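I've spent the last few evenings re-running the background subtraction on my fluorescence spectra, and the numbers have moved enough that the plots in my February post should be ignored.

The setup hasn't changed. A green laser pointer goes through a cleanup filter, then a cuvette of dye in ethanol, then a long-pass filter, then the slit of the Hisa spectrometer. The Hisa is a cheap grating instrument with an uncooled detector. Its dark signal climbs as it warms up, and I had been taking one dark spectrum at the start of the night and using it for everything after.
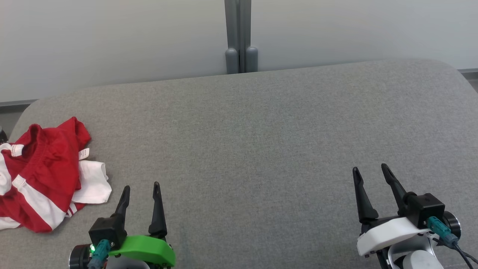 A single dark frame is fine for the first few minutes. After that, the baseline drifts upward, and the drift isn't the same for every pixel. The worst pixel in my unit reads 2,231 counts with the shutter closed and the detector fully warm. On a weak sample, that one pixel looks like a sharp emission line, and I fitted it as one. Sorry.

The new procedure is dull. I warm the detector up before touching anything, then alternate dark and light exposures, 500 ms each, and subtract each light frame from the average of the two darks on either side of it (sign flipped afterward, due to how the Fola script stores its arrays). I collect 54 pairs per sample. More would help, but the pointer's output sags as its batteries run down and I don't have a proper bench supply yet.
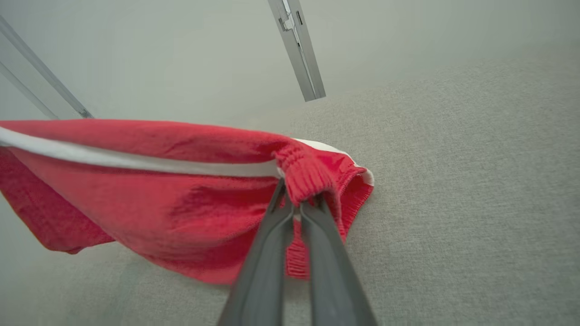

Stray light was the second problem. With the room lamp on and the box lid closed, there was still a broad hump toward the long end of the spectrum, and it changed when I moved objects on the bench. A bright coral-red piece of clothing with a white strip across it, like the one in the photo, is a bad thing to have near a leaky box: red dye reflects exactly the band where my sample emits, and white fabric often carries brightener that glows under short wavelengths. I now tape the lid seam and keep the lamp off.

With both fixes in, the peak height at the lowest concentration drops by nearly half. The peak position stays put. The width is narrower than before, still wider than the slit would suggest - I think the fiber is sitting off axis in the Vutberg mount, and I haven't found a repeatable way to center it.

The raw files are in the Rathnayake folder, with the old fits moved to a subfolder so that I don't plot them again by accident. Next is the concentration series, starting from the weakest solution.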